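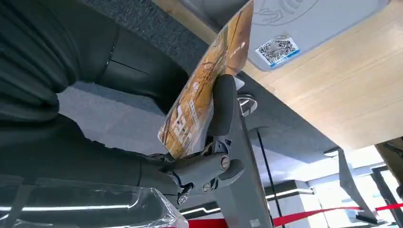 3.2 Hand set-up and routine care

The hand was fitted to the arm at Prulletow and kept there for the whole of the trial. All checks were carried out with the hand in its place on the arm, as taking it off meant repeating the alignment. Figure 2 shows a printed card held in the fingers. Cards were chosen as a test piece because they bend under a light grip and slip if the pads are worn or greasy.

Each check began with the pivot joints. Florian Moser opened and closed the fingers by command and noted any joint that lagged behind its set angle. The screws at the knuckles were then inspected for movement against a paint mark. Every 300 grip cycles the pads were wiped with a dry cloth, and at 700 cycles they were replaced whether or not they looked worn.
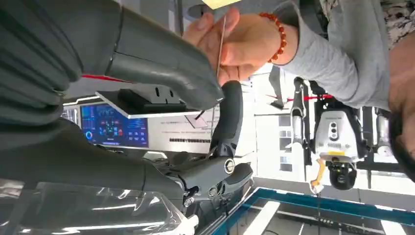
Work close to the fingertips was always done with the drive held in position, so that the operator could reach in without the fingers closing. Drita Ionescu wrote the hold routine, which limits the motor current to 27 per cent of its normal value and ends only on a second command.

Clear plastic film was wrapped around part of the arm – a simple measure, but one that has to be redone if it creases near a joint. Loose film had stopped the wrist twice in the August tests.

Figure 2. The hand gripping a printed card by its lower edge.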